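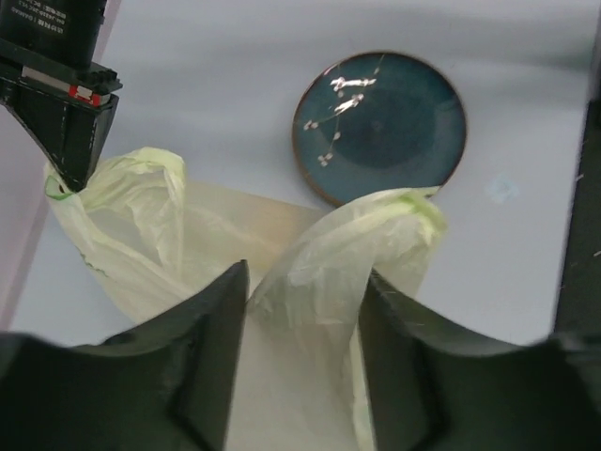

Muro Street Shared Kitchen — Minutes of the December Meeting

Held December 11, 2018, in the back room. Opened late, as the good chairs had gone to the choir.

1. Minutes of the last meeting

Accepted, with one correction: the kettle was described as "resting". It is dead.

2. Plates

The teal plates with the brown rim and the blossom sprig on the left were again praised at length. The meeting heard that they keep turning up in the wrong cupboard, under the roasting pans, where they do not belong and never have. Shetty, who supplied the set, have discontinued the colour. Replacements would have to come in plain grey, and three members spoke against plain grey with more feeling than the item called for.

Agreed: the plates go into bags for the summer break and onto the top shelf, one plate to a bag. A motion to use newspaper was lost. Last year's newspaper left a football result on the glaze of the serving dish, and it was not even a good result.

3. Bags

We have one roll of 200 pale green bags, bought from Lovus for $11. Discussion followed on whether they are green or yellow. Left open.

The method was gone over for those who missed it in November. Hold the bag open by the rim, one side each, with the bottom resting on the table, and keep the mouth wide until the plate is in.

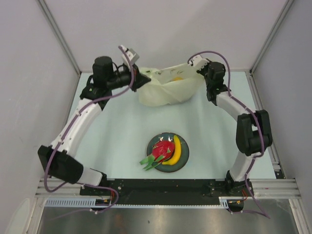 Tying off was the harder question. Half the room likes a knot and the other half likes to get back into a bag without scissors. Fold the top under and leave it at that until February. Anyone with strong views on twist ties may bring their own twist ties.

The plate should go in on its edge and be let down slowly. Dropping it flat from a height was tried in 2016 and is the reason we are discussing replacements.

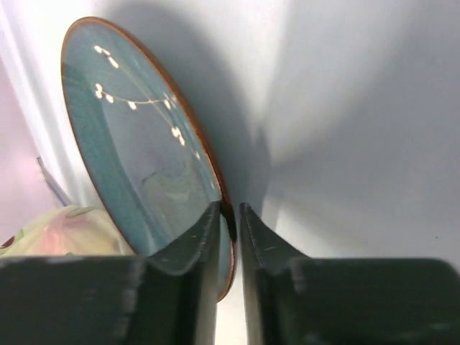
Item 3: teal plate, held on edge.

4. Money

Balance stands at $956. The Fludoment quote for the new tap came in at $190, fitting not included, which prompted a short silence. Agreed to get a second quote and to go on turning the old tap off twice.

5. Other business

The tea towels need a wash. This was noted in October and again in November, and is noted now. The cutlery drawer has been relabelled by a person or persons unknown, and the new labels are wrong.

A request to play the radio during packing was approved, cricket only.

Closed 8:40 pm. Next meeting in February, chairs permitting.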